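Subject: Re: [water-list] Do we need the Mallumine filter?

Silvan and everyone, a few doubts before March.
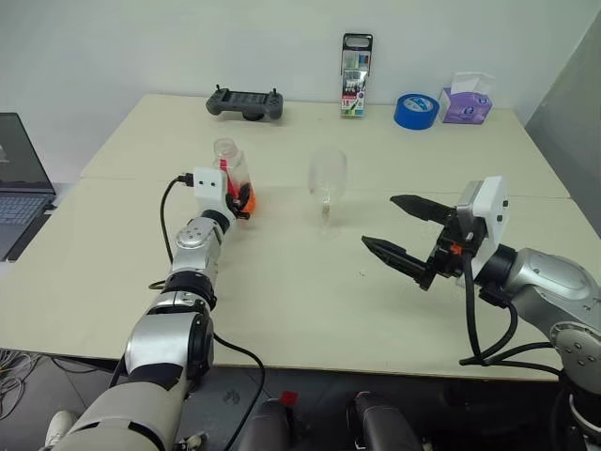
1. THE CLAIMS

Silvan Strebel wrote:
> The Mallumine unit takes out "up to 62 contaminants" and one
> cartridge does 3,000 gallons. Drusteck will install it for 600
> dollars. I think we'd be silly to keep hauling bottled water up
> to the clubhouse when we could have this under the sink.

"Up to" is doing a lot of work there. I read the brochure twice and couldn't find a list of the 62, or who tested for them, or at what flow rate. Which ones do we even have in our water? The last report from the town didn't show anything over the limit. What people complain about is the taste, and I'd bet that's the old pipe behind the kitchen.

As for the 3,000 gallons, Brigitta's cousin in Macapagal has the same model and she was changing cartridges well before that. Her water is harder than ours, so maybe it doesn't mean much. I'd still like to see the number in writing from Drusteck.

2. THE COST

600 dollars is the install. What do the cartridges cost? Remo asked this on Saturday and got a link to a page that wouldn't load.

Zidov sells a plain carbon filter that screws on in 10 minutes. I'm not in love with it either, but if taste is the problem, it's a cheaper way to find out. Could we run the tap through one for a month and see if anyone still wants bottles?

I'll vote no as things stand. Send me a lab sheet and I'll read it.

Veronika Widmer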